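Shirt folding project, gripper demos: how much start variation?
Club Projects > Manipulation and Learning

despina_p wrote:
We are a student club team of four and our project this semester is folding long-sleeved shirts. We collect demonstrations with a hand-held gripper, train on those, then run the policy on the club's arm. We have 400 demos so far. The task is sleeves in, sides in, then fold in half from the hem.

My question is about the start position. At the moment every shirt starts back side up on the green mat, with the neck end pointing away from the person. We don't smooth it out first. The shoulders are often bunched and one sleeve may be sticking out farther than the other.

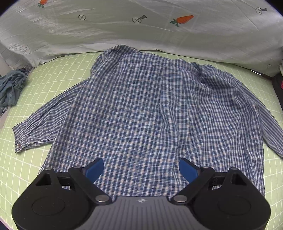
Borislav on our team thinks we should flatten every shirt before we start, so the policy only has to learn the fold. I think that makes it useless the minute somebody puts a shirt down badly. We have room in the schedule to collect more, but not to start over. What have other teams done?

tpetchrat wrote:
Did this two years ago with towels and then T-shirts. Keep the wrinkles. We flattened everything the first time and got a policy that looked great on flat shirts and grabbed air on anything else. We had to throw out 11 days of work.

I would worry more about the sleeves. Long sleeves with cuffs are a different problem from T-shirts. If the cuff is tucked under the body, the gripper has nothing to aim for.

borislav_i wrote:
I'm the Borislav. To be fair to my side of it, I didn't say flatten forever. I said flatten for the first few hundred so we can find out if the fold works at all. Right now when a run fails we can't tell if it failed because of the fold or because of the bunched shoulder. That's two problems mixed together and it makes debugging slow.

tpetchrat wrote:
OK, that's more reasonable than how I read it. But you already have 400 with wrinkles. You could label the ones that start out close to flat and train on those first. No new collection needed.

despina_p wrote:
We can do that. I'd have to go through them by hand but it's a couple of evenings.

vlachou_z wrote:
I mentor a school team, so take this with that in mind. We split the task into stages and labeled the stages in every demo. Sleeve left, sleeve right, side, side, hem. Each stage gets its own success mark. Then when a run fails you look up which stage it was. It answers Borislav's point without changing the way you lay out the shirt.

The other thing is speed. New people move the gripper much too fast between grasps. The cloth is fine, but the view past the fingers smears and you lose the edge of the fabric for several frames. We made a rule that you slow down before the fingers get near the cloth, and open the jaws fully before you approach.
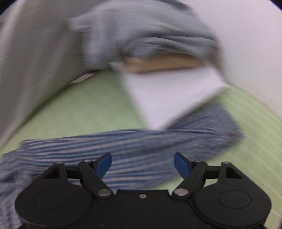
We went back through our first batch and dropped every demo where the approach to a grasp was blurred from start to end. It hurt to delete them but the grasp got better on the next training run. If there is one clear second before the fingers close, we keep it.

fatos.b wrote:
I disagree on deleting. We kept our blurry ones and it made no difference that we could measure. How many demos did your team have after the cut?

vlachou_z wrote:
570 before. I don't have the number after in front of me. Our exposure time was long because the room was dim, so maybe we had it worse than you did. Try a lamp before you delete anything.

fatos.b wrote:
That would explain it. We work under bright shop lights.

borislav_i wrote:
Our room is not bright. I'll bring a lamp on Monday and we can compare.

Stage labels sound good to me. Despina, can we use the spreadsheet we already have and just add columns?

despina_p wrote:
Yes. I'll add one per stage plus one for "starts flat" and one for blur. I still want to keep the messy starts in the final set.

borislav_i wrote:
Fine with me as long as the first training run is only the flat ones.

tpetchrat wrote:
Hold out 40 of the messy ones now, before you start sorting, and don't train on them. Otherwise you'll have nothing honest to test with at the end. Pick them at random. We picked ours by hand and picked easy ones without meaning to.

despina_p wrote:
Good point, doing that first. I'll post the results of both runs in this thread when we have them.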